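Setting up your Zemau home weather station
Part 2: Placing the outdoor sensor and pairing it with the display

Last updated: Jun 3, 2022

If you've done Part 1 you should have a display that lights up, a sensor with its battery door off, and a little bag of screws you will be tempted to throw out. Keep the bag! 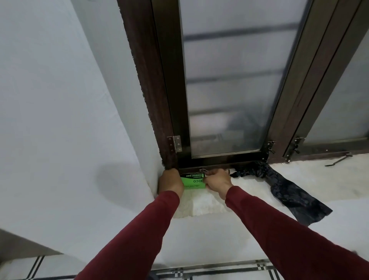

I've set up four of these now (mine, my sister's, and two for neighbors who saw mine), and the pairing is the easy bit. Where you put the sensor matters a lot more. My first one went on the south side of the shed and told me it was 40 degrees hotter than the airport every sunny afternoon. I believed it for a week.

Before you start you'll need:

- the outdoor sensor and its bracket
- two fresh AA batteries (lithium if your winters are cold, alkaline is fine otherwise)
- a small Phillips screwdriver
- a pencil
- something safe to stand on

2.1 Pick the spot

1. Find a place that stays in shade all day. A north-facing wall is great, and under a deep porch roof is almost as good.

2. Hold the sensor up at head height or a little higher. Mine is 5 feet off the ground and I can still read the tiny screen on the front without a ladder.

3. Check what's nearby. Dryer vents, air conditioners, grills and big dark walls will all throw it off.

4. Pace out the distance to where the display will live. The booklet says the signal carries 245 feet in the open. Indoors, with walls in the way, I wouldn't count on half of that. Brick is bad and foil-backed insulation is worse.

Note: Windows are usually the easiest way through for the signal, so if you have a choice, put the display in a room with a window on the sensor's side of the house. Don't stand the display itself in the sun on the sill, though, or the indoor reading goes silly.

2.2 Pair it before you mount it

Please do this at the kitchen table. I once did it the other way and had to climb back up with the screwdriver in my teeth.

1. Put the batteries in the sensor first. The red light blinks once.

2. Slide the channel switch to 1. It's under the battery door, and it's small, so use the pencil tip.

3. Within 30 seconds, plug in the display and hold down the CH button until the antenna icon starts flashing.

4. Leave both of them alone. Don't press anything! It can take a few minutes, and every button press starts the search over.

5. When the outdoor number shows up, carry the sensor to your chosen spot and leave it there for an hour before you drill.

If you get dashes instead of a number, take the batteries out, count to ten and go back to step 1. If you still get dashes and a neighbor has one of these too, switch both units to channel 2. Gerrit Prins, two doors down from me, was reading my temperature all through February and thought his new sensor was terrific.

CAUTION: Don't mix old and new batteries, and don't use rechargeables in the sensor. They run at a lower voltage and it'll drop off on the first cold night.

2.3 Mount the bracket

1. Hold the bracket flat against the wall and mark both holes with the pencil.

2. Drill, push in the plugs, and drive the screws until the heads sit just proud of the bracket. Too tight and the plastic cracks (ask me how I know).

3. Hang the sensor so the slots in the case face down. Rain gets in otherwise.

4. Give it a gentle tug.

CAUTION: Know what's behind the wall before you drill, especially near an outdoor light or outlet. And get somebody to hold the ladder.

2.4 Check the reading

Leave it overnight, then compare it with a plain thermometer hung beside it. A degree or two apart is normal. If it's off by more than that, hold MODE and CH together, use the arrows to nudge the outdoor number, and press MODE once to save. The correction survives a battery change but it doesn't survive a full reset, so write it on the back of the booklet.

Humidity takes longer to settle. Give it a couple of days before you start fiddling with that one.

Setting the clock and the frost alarm is in Part 3.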